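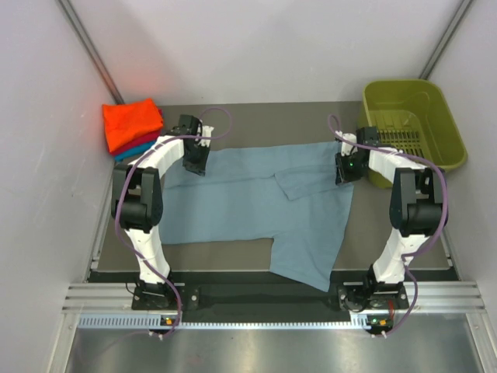

Mumora sells a laundry-folding cell for small hotels and rental outfits, and its product lead would like you to stop calling it a robot butler. "A butler can find the laundry," she says. "We need it brought to the table." The table in question is gray, with a two-armed kit bolted to the front of it, and on it a light blue T-shirt lies spread out, with soft wrinkles, under both grippers. Three folded garments are stacked in the back corner, orange on top. She is very fond of the stack.

The kit, called the Gritden, rents for $900 a month with a minimum term that ends, for anyone signing now, in December. I ask what a person gets for that. "Patience," she says. "It will try the same sleeve 17 times and never sigh."

I sigh on its behalf. How long does a T-shirt take?

"On a good one, 40 seconds. On a bad one we prefer to discuss the good one."

Cotton is where most of the arguments happen. A shirt has no fixed shape, she explains, and each time an arm picks up a corner the rest of it goes somewhere new. The software was trained on 230 hours of folding, all of it done with people steering the arms by hand. Some of those people fold better than others, and she claims she can tell whose habits the machine picked up. 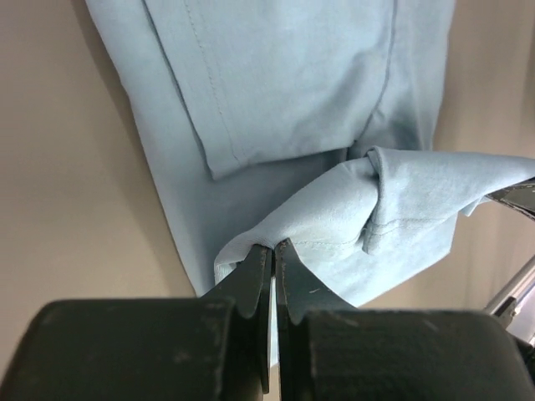 The worst habit is confidence. "It grabs two layers and carries on as if it had one," she says. The latest update, Bamum, is supposed to make it let go and start over. Earlier versions would finish the job and put the result on the pile, a management style I recognize.

Her first paying customer is Pärn, a guesthouse that wanted towels done and was sold on shirts as well. Are they happy?

"They renewed."

That wasn't the question, I say.

"It's the answer I have in writing."

Fitted sheets are not supported. I ask when they will be, and she asks whether I can fold one.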